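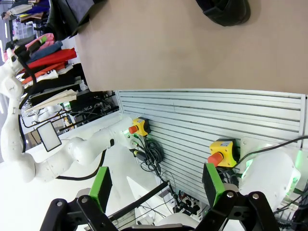
2 min read

Black Shoes, Black Boots, Black Rack
Apolline Pichon, 2018-10-14

I own far too much black footwear and I know it. It started with one good pair for work, then came the tall boots, then the slightly less tall boots, and before long the bottom of the hall cupboard in our place in Treva was one big dark heap that I had to dig through with a torch. Every October I promise myself a proper sort-out before the wet weather comes in, and this year I did at least get going before it was raining sideways!

The trouble with black shoes is that they all look the same until you hold them up to the light. Then you find the dull toe, the scuff, the seam that wants wax, and the left one that's had a much harder life than the right. So my sort-outs go very slowly – I pick something up meaning to put it straight on the rack and end up turning it over and over and having opinions about the heel.

Boots first, as they take up the most room and they fall over. I've tried everything with tall ones. Rolled-up newspaper works nicely, old magazines are better, and the fancy shapers I got from Ritoren were fine except that they squeaked whenever I moved them. Lying them down is all right for an afternoon but I wouldn't leave them like that all winter, the shafts get a crease and it never quite comes out.
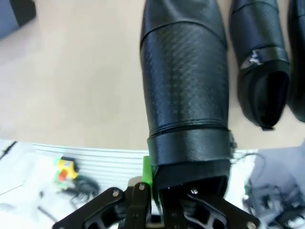 Smooth glossy band at the top, that woven carbon-fibre look down the shaft, then a pebbled cuff that's fraying a little at one edge. There's a scuffed white patch on the boot lying beside it, up near the opening.

I do like a mix of textures on a boot. Plain black can be a bit school uniform, and a patterned panel hides a multitude of sins. It's a pain to clean, mind you. Anything with a weave in it I brush dry with a soft brush and leave well alone, and the cream goes on the smooth parts only. I once got Langlois black cream into a textured panel and spent a whole evening getting it out with a cotton bud.

Torn or worn leather is another matter. A bit of dye on a cloth will calm a pale scuff down, but if the surface has gone then it's off to the cobbler for me. Mine is in the Flokirmont arcade, up the stairs by the key cutter, and he tuts at everything I bring in. Worth it though.

Ordinary shoes are much easier. They go on the rack side by side, toes all the same way, everyday ones nearest the door. I like a low rack on little legs so there's space to get a broom under it. Do wipe the soles before anything goes up there – I skipped that last year and had grit on everything by the end of the first week.
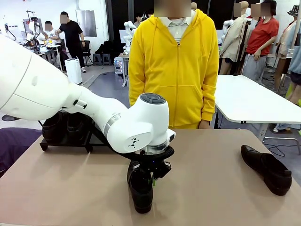

One shoe up by the heel with its toe to the table, one still on its side, and a pair of dark ones on the black rack. Top marks for the yellow hoodie, with all that black about.

If you've got a table you can use, use it. I did mine on the floor for years and my knees have not forgiven me. Put an old sheet down if you're polishing, keep both shoes of a pair together from the start, and have a bag handy for the ones that are really, truly finished. My bag has one pair in it so far and I keep going back to look at them. The laces are still good, so I might just save those.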